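# 厨房整理项目阶段进展报告

**报送对象:** Zeltia 项目管理部
**编制单位:** Drekico 居家整理组
**日期:** 2023-02-26

## 1. 报告范围

本报告说明小户型厨房收纳规范编制工作的进展。本阶段处理对象为餐具类,包括筷子、勺、叉及台面餐具筒。锅具、调料和小家电的收纳另行成文,不在本期范围内。

合同规定的本期交付内容如下:

- 餐具分类规则(第二稿);
- 餐具归位操作步骤;
- 层架承放要求(初稿);
- 经费使用说明。

前三项已完成并上传至 Irkurine 文档库,第四项见本报告第 5 节。

## 2. 分类规则

第一稿按材质分类,将木质、金属、陶瓷餐具分别存放。试用后发现,该规则在小厨房中需要占用过多容器,且取用一餐所需餐具时要开启多处收纳位置。第二稿改为按使用频次和长度分类:

1. 每日使用的筷子、勺、叉集中放入同一台面餐具筒;
2. 长度超出餐具筒承放能力的烹饪用筷单独存放,不与餐筷混放;
3. 每月使用不足一次的餐具移入抽屉或上层收纳盒;
4. 有开裂、起毛或弯曲的筷子在分拣时剔出,登记后报废。

第二稿规定筷子须成对入筒。花纹或长度不一致的单支筷子先放在一侧,待全部分拣完成后再行配对。无法配对的,登记后按第 4 条处理。

## 3. 归位操作

操作在浅蓝色台面上进行,使用透明塑料餐具筒。透明筒体便于从侧面核对筒内餐具,不必逐件取出。餐具包括木筷、白色勺和金属叉。操作步骤按顺序列出如下。

- **步骤一:清台。** 移走与餐具无关的物品,餐具筒置于台面远端,操作者一侧留出分拣区。
- **步骤二:摊放。** 将待整理餐具置于分拣区,叉、勺与筷子相互压叠时,先取最上层,避免从下方抽取。
- **步骤三:入筒。** 勺、叉先入,筷子后入。筷子逐支竖直放入,移至筒口上方后再下放,以减少与筒沿的碰擦。筷子细端朝下。 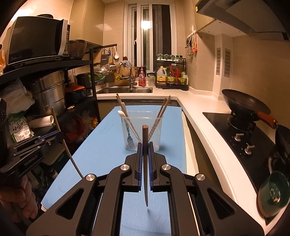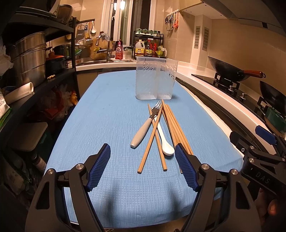

- **步骤四:核对。** 从筒体侧面检查勺、叉与筷子是否混插、卡滞。筷子倾斜过大时,调整至靠近筒壁的位置。
- **步骤五:复位。** 餐具筒移回固定位置,擦拭台面,填写操作记录。

操作记录采用统一表格,填写项包括餐具类别、剔出原因、入筒顺序及异常情况。本期共回收有效记录 50 份,其中 8 份存在入筒顺序填写不完整的问题,已退回补填。补填后的记录不再单独编号,沿用原编号并加注“补”字。

异常情况主要有两类。一是筷子与叉齿相互卡住,取出筷子时将叉一并带起;二是勺柄长度不足,入筒后被筷子遮挡。第一类问题通过将勺、叉与筷子分侧放置解决。第二类问题在单格筒中仍会出现,建议优先选用分格筒。

## 4. 层架承放要求

厨房内使用深色金属层架,微波炉置于架上,架上其余空间存放炊具。初稿对层架提出以下要求:

- 微波炉两侧和后方按设备说明书留出散热距离;
- 重量较大的锅具放在低层,轻质容器放在高层;
- 微波炉顶部原则上不放置物品;
- 餐具筒不上架,保留在台面,避免取用时抬高筒体造成倾倒。

其中微波炉顶部一条在执行中存在困难。小户型厨房可用平面有限,顶部闲置对使用者影响较大。下一稿拟改为“可放置轻质、耐热且不遮挡散热口的物品”,具体条件需与设备说明书逐条核对后确定。

## 5. 经费使用

本期核定经费 2280 元,实际支出约 2000 元。支出科目为餐具筒、台面铺布、标签纸及记录表印制。余额转入下期,拟用于购置不同规格的分格筒。各科目票据已扫描归档,原件由编制单位保存。

## 6. 存在问题

1. 配对标准仍依赖目视判断,花纹相近而长度略有差异的筷子容易误配。下期将在分拣区增加长度标尺。
2. 餐具筒的清洗周期尚未写入规范。筒底排水不良时,细端朝下的放置方式会使筷尖长时间接触积水,需补充沥干要求。
3. 供应商 Lu 提供的标签纸在潮湿环境下边缘翘起,已要求更换批次,对方尚未答复。

## 7. 下期安排

下期工作为修订层架承放要求、补充清洗与沥干条款,并对单格筒和分格筒进行对比试用。试用沿用现有记录表,增加“取用时是否带出其他餐具”一栏。规范合订本计划于 9 月提交。

请管理部对以下事项予以批复:

- 同意本期经费余额结转;
- 同意分格筒采购计划;
- 确认层架承放要求修订稿的审阅方式。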